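Home | Forums | New posts | Members | Search

Budget for second arm, pouch packing cell

Print this thread | E-mail to a friend

jcabrera wrote:
We have 2 packing stations and money for one more arm before the end of May. The work is picking up zip bags of small mixed parts. Ilow quoted the arm alone, Beda quoted arm plus gripper and wrist camera. Do I need the camera?

mamta_k wrote:
Yes. Clear bags crumple and never sit the same way. We run Ziploc bags and grip at the zipper, as that is the one part with some stiffness to it.

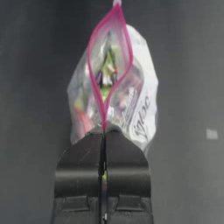 Wider fingertips helped us more than a stronger gripper did. Budget for spare tips — we were charged 735 for a set, and I had not planned for it.

paavo_s wrote:
I disagree on the camera. Buy a decent fixture and present the bags flat. Cheaper, and less to maintain.

mamta_k wrote:
Fine if every bag is filled the same. Ours are not. We tried a Räsänen tray for almost 27 shifts and went back.

jcabrera wrote:
Ours are mixed too. Will ask Beda for a trial with 150 of our own bags before I sign anything.

paavo_s wrote:
Get the reject rate in writing.

Contact us | Copyright Kembridge Forums | Back to top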